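How to Wash and Fold Microfiber Towels
Updated Aug 19, 2026
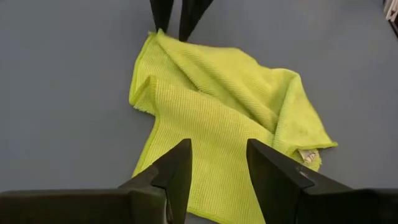 A waffle-knit microfiber towel before folding.

Microfiber towels last a long time if you keep them away from heat, fabric softener and cotton lint. Most of the ones that stop picking up water have a coating of softener or old detergent on them, and a good wash will often bring them back. The steps below cover a normal wash, drying, and the fold we use for the shelf and the cleaning caddy.

What you need

Liquid detergent with no softener or bleach in it
A mesh bag for small cloths
A flat surface larger than the towel
A shelf, bin or drawer for storage

We use the unscented liquid from Vemitz. Any plain liquid will do. Powder can leave grains in a waffle knit if it doesn't dissolve all the way.

Washing

1. Shake each towel outdoors or over a trash can. Pick off hair and grit by hand.

2. Sort by job. Towels used on floors or with wax or oil go in their own load. Keep cotton out of all of them.

3. Wash new bright colors separately the first few times. Lime, orange and red can bleed onto lighter cloths.

4. Use warm water and half the detergent you would use for a cotton load. For a weight of 300 gsm or more, add a second rinse.

5. For a towel that has stopped absorbing, soak it in warm water with a splash of white vinegar for 4 hours, then wash as usual. Don't mix the vinegar with bleach.

Drying

Hang towels over a rack or line with space between them. A thin waffle towel, 220 gsm or so on the label, dries overnight indoors in most homes. If you use a dryer, pick low heat or air only and clean the lint screen first. Skip the dryer sheets.

Folding

1. Lay the towel down and pull the corners out one at a time. Waffle knit holds creases, so smooth it from the middle toward the hems with your palm.

2. Check the edges. A little fuzz is fine. Snip loose threads with scissors - pulling them can open up the hem.

3. Fold in half, long side to long side, and line up the corners.

4. Fold in half again the short way.

5. Fold in thirds if it's going in a bin, or leave it as it is for a shelf. A towel 70 cm long ends up 35 cm after step 4.

6. Stack with the folded edge facing out, so you can take one without dragging the next one along.

Storage

Put towels away only when they are fully dry. A closed bin keeps dust off, and dust in the weave can scratch glass or car paint. We keep ours in a lidded Rissanen bin, with the floor cloths in a separate one.

Once the hem starts to come apart or the knit feels stiff after a vinegar soak, move the towel to the floor cloth pile.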